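Rostero Table Linen Rental: Frequently Asked Questions

How far ahead should I book?
Four weeks for most of the year. For August, get in touch by 15th April, when everyone who is getting married in a field remembers that fields don't come with tables.

How many cloths do you have?
1,025, not counting the ones still in somebody's trunk.

What size do I need?
Measure the table. Then measure it again, without guessing this time. We like a drop of nearly 30 inches for a formal dinner and a good deal less if children will be crawling underneath.

What's the difference between Trolden and Pal?
Trolden is our heavier cloth. It hangs well and forgives a cheap table. Pal is lighter and costs less, and you will know it's lighter the first time someone opens a door.

Do you deliver?
Anywhere in Maltetton, yes. Outside town we charge by the mile — the van is old and so is the driver's back.

Should I wash the cloths before returning them?
Please don't. Shake off the crumbs, take out the forks and put everything back in the bag. Candle wax is ours to deal with. We have methods.

Will there be wrinkles?
Cloths leave us pressed and folded. After that they're in your hands. Lay them out the night before and most creases will drop, or go over them with a steamer if your mother-in-law is coming. 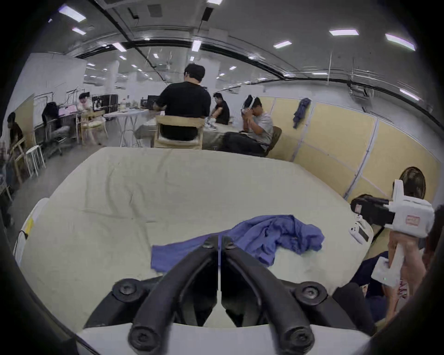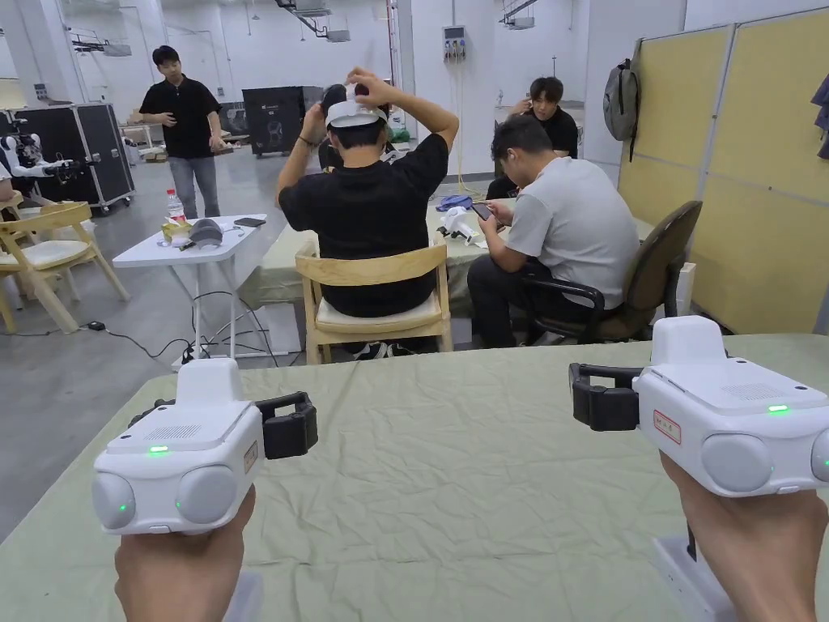

Wrinkled cloth on the table, both times.

What if I lose one?
You buy it, at the price on your rental slip. You have five days to find it first. Check the trunk.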